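In Defense of the Toolbox on the Floor

My friend Amancay Zapata has a rule that tools live in the garage, behind a door, in the dark, where guests can't see them. I love her dearly and I think she's wrong! I kept mine in the garage for 15 years, and every loose screw in the house stayed loose because I didn't feel like putting on shoes.

So now the toolbox lives where I live.
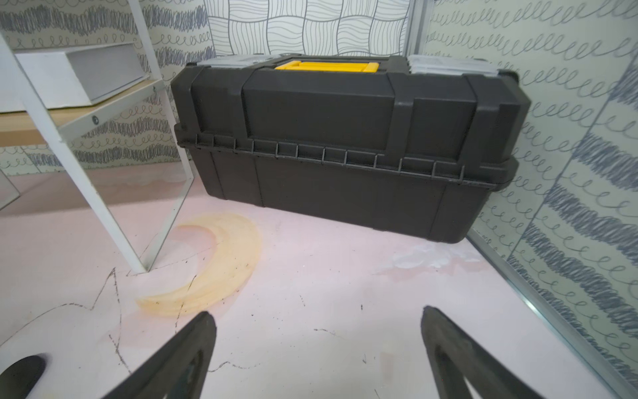

Black box, yellow handle, pink floor.

Sure, it's big (the one I finally bought cost me 40 bucks, and the lid is practically a bench). But I've come around to the idea that a room should show what you do in it. We hide the hammer and leave out a bowl of fake lemons, and I can't work out who that's for. My old landlord on Skevstead Street had three bowls like that and couldn't find a screwdriver when the sink went. 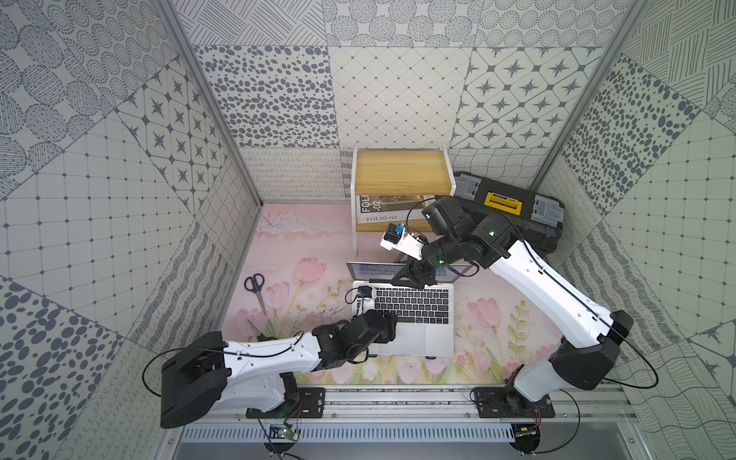 Small shelves are where I get really bossy. People see a low one and want to fill it to the last inch, usually with things that came in a gift bag. Leave it alone! One book, like the FOLIO-02 on the lower shelf, is plenty, and the toolbox can go right next door. You get a place to put down a mug, and you can tell at a glance when something's missing.

I'll give Amancay one point: plain storage against plain walls does look like a waiting room. You need some pattern, or at least some warm wood, the honey kind with the grain showing.
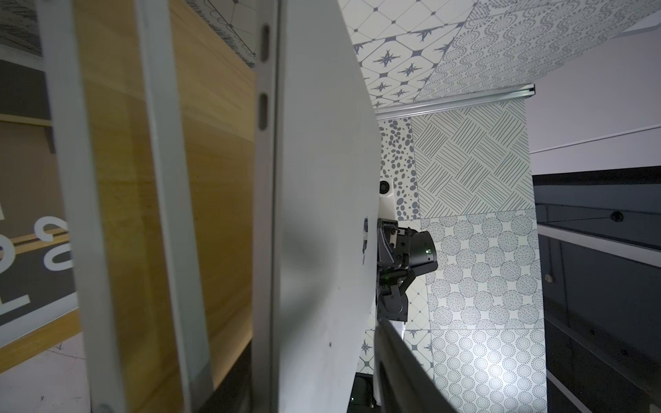 Honey-colored wood next to slotted gray metal.

Which brings me to scissors, and here Leandro Acuña and I have been arguing since March. He says one good pair per household, on a hook. I say two, minimum, out on the table next to the laptop, because I open mail and pay bills in the same sitting and I'm not getting up for a hook. He calls that clutter. I call it Tuesday-proof, or any-day-proof, and I notice he borrows mine every time he comes over.
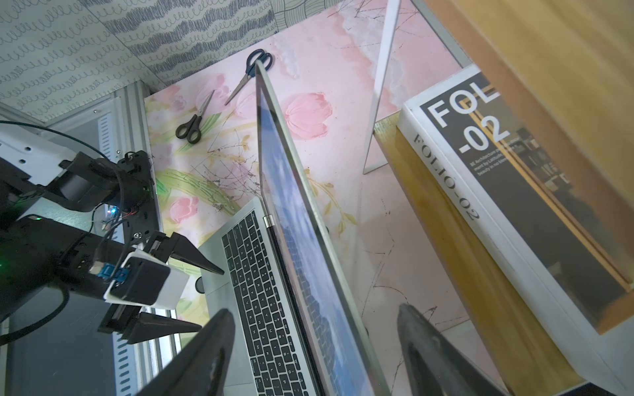 Two pairs of scissors, a laptop and plenty of tulips.

Go ahead and tidy, I'm all for it. Just leave out the stuff you reach for, and put the lemons in the garage.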